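Zu Besuch bei Seixas: Ein Tag der offenen Tür zum Thema Ohr

28. November 2023

Wer freiwillig eine Stunde mit der Regionalbahn nach Povik fährt, um sich dort in die Ohren schauen zu lassen, hat entweder ein Leiden oder zu viel Freizeit. Bei mir war es beides. Im linken Ohr pfeift es seit Juni, ungefähr in der Tonlage eines alten Röhrenfernsehers, und das Hörzentrum Seixas hatte zum Tag der offenen Tür geladen. Mit Suppe.

Empfangen wurde man im Foyer von einem begehbaren Innenohr aus Schaumstoff. Die Schnecke hat in Wirklichkeit die Größe einer Erbse, hier musste man sich trotzdem bücken. Vor mir blieb ein Herr mit Rucksack in der zweiten Windung stecken und kam rückwärts wieder heraus, was dem Verlauf des Schalls vermutlich widerspricht.

Danach ging es zum Hörtest. Man sitzt in einer Kabine, trägt Kopfhörer und drückt auf einen Knopf, sobald es piept. Wer ohnehin ein Pfeifen mitbringt, drückt anfangs ziemlich viel. Die Audiologin nahm es gelassen, wechselte auf einen pulsierenden Ton, und von da an klappte es. Bis 2000 Hertz höre ich ordentlich. Darüber beginnt ein Hang, den sie auf dem Ausdruck freundlich als »altersgemäß« bezeichnete. Ich bin 53 und hatte mir den Begriff für später aufgehoben.
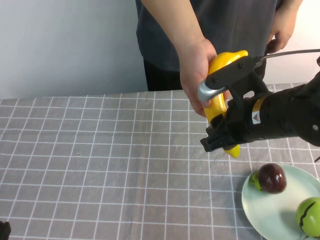 Muss man mit einem neu aufgetretenen Ohrgeräusch sofort zum Arzt?

Hält das Pfeifen länger als ein, zwei Tage an, sollte man es in einer HNO-Praxis abklären lassen, und zwar noch am selben Tag, wenn man plötzlich schlechter hört oder Schwindel dazukommt. Ein kurzes Piepen, das nach Sekunden verschwindet, kennen die meisten Menschen und ist in aller Regel harmlos.

Der Vortrag am Nachmittag dauerte laut Programm 90 Minuten und nach meiner Uhr noch etwas länger. Es ging um Wattestäbchen (lassen), Ohrenkerzen (erst recht lassen) und Lärm (meiden, soweit die Nachbarn mitmachen). Dass der Gehörgang sich normalerweise selbst reinigt, nahm der Saal mit sichtlichem Misstrauen auf. Anschließend durfte man am Stand 2 Hörgeräte ausprobieren, das Hekeo und das kleinere Prarna. Mit dem Hekeo hörte ich vor allem meine eigene Jacke.

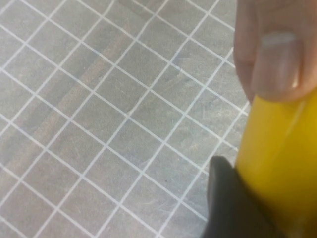 Das Prarna saß besser, nur brachte ich es ohne Hilfe nicht wieder heraus. Angeblich ist das Übungssache. Gekauft habe ich nichts, mir aber einen Termin zur Tinnitusberatung geben lassen, dazu ein Faltblatt und ein Paar Gehörschutzstöpsel in Signalorange. Die Suppe war übrigens Linse und um drei Uhr alle.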